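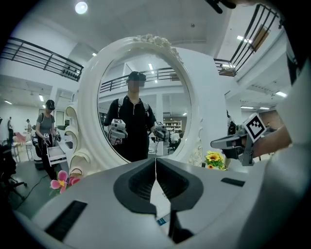

Notebook, handheld gripper project
May, written up 4:40 pm at the long table

Who was in: me (Yuzuki), Kumiko, Junaid, Kelechi for the afternoon half. Gualtiero dropped by at lunch and stayed longer than he meant to.

What we were after
The bedroom set. Drawers, small objects in and out of drawers, artificial flowers moved from one spot to another, all done by people holding a gripper in each hand and all recorded. The policy we train from it goes on Bisel, our two-armed bench robot, for the end-of-term demo. Last month's set was all kitchen and the arms got pretty good at cups and hopeless at anything that slides. So, drawers!

The white dresser is a beauty for this. The drawers have a bit of drag to them and the scrolled edges give the tracking something to hang on to. The big oval mirror next to it is the part we argued over for a week. Junaid wanted it gone, Kumiko wanted it left in, and I'm with Kumiko: real bedrooms have mirrors, and if the model falls over the first time it meets its own reflection I'd like to know in May and not in front of the judges.

Morning
Calibration first, both hands, everyone. Open fully, close fully, hold, repeat. Kumiko's left gripper was reading slightly open when shut, so she re-zeroed it and it behaved after that. Write it down if it comes back, please, with the time. I suspect the finger seating but I haven't had the cover off.

Then drawer pulls. First go was too fast, all of us. You get into a rhythm and start yanking, and the playback looks like a burglary. Kelechi had suggested counting to two in your head on the pull and two on the push, and it's a huge improvement. The trajectories come out smooth and you can see the moment the fingers take the load.

Count on the shared drive at lunch was 259 usable clips. I was thrilled with that. Our best full day on the kitchen set was lower.

The mirror business
This is the interesting bit, so more detail.

The square markers on top of the grippers show up in the glass as well as in the room. A reflected marker is flipped left to right, so it shouldn't match anything in our dictionary, and mostly it doesn't. But Junaid went through the logs and found short runs where the tracker reported a gripper sitting well behind the mirror, somewhere inside the wall. Never for long, a handful of readings and then it snaps back. He thinks a flipped pattern at a steep angle gets error-corrected into a valid ID. I think he's right. We tried two fixes:

1. Turn down the error correction. Ghosts vanish, but we also lose real detections when a hand moves quickly. Not great.

2. Reject any jump in position that no arm could manage between readings. Ghosts vanish and the real detections stay. Junaid had this running in under an hour, and it's the one we're keeping. He's called the filter Amini and won't say why.

Amini needs a proper test on the old kitchen data too, in case it throws out good clips. Kelechi has that.

Afternoon
Flowers. Soft petals are much harder than they look. Squeeze from the side and the head rolls between the fingers; come in low, on the stem, and it lifts cleanly nearly every time. I got five clean lifts in a row and made everybody watch the sixth, which I dropped.

We also tried having two people work near each other, so there's somebody else's hands about while you do your own task. It's messy and I love it. Things to sort out before we do more:
- agree who moves first, out loud, before recording starts
- elbows in
- cables along the wall side. I caught one with my foot

Gualtiero had a go with a pair and was annoyingly good at it. He says it's like using salad servers. His one real comment was that we all stand in the same place for every pull, and the robot won't have that luxury. Fair. Next session we shift our feet between takes, left, centre, right, and a bit back.

Numbers
Target for the bedroom set is 1000 usable clips. Running total across kitchen and bedroom together is 1896 if Amini doesn't knock any out.

Storage: Stindasside (the old server, for the new people) is getting full. Kumiko is moving last term's raw files off tonight. Please don't start an upload until she's posted in the channel.

To do
- Kelechi: Amini on the kitchen data, note any clips rejected and look at a few by eye
- Junaid: log the ghost readings with the angle to the mirror. I want a plot!
- Kumiko: server, and spare finger pads from the Sumura box
- Me: take the cover off the left gripper and check the seating. Rewrite the task cards with the slow count on them
- Whoever's in first: charge everything, the second charger has the dodgy plug so wiggle it until the light comes on

Later, 6:15 pm
Trained a tiny model on just the morning's drawer clips, far too little data, only to see. In simulation it found the handle and pulled about half the way before wandering off to the left. Half a drawer! I've saved the run under my folder if anyone wants a look.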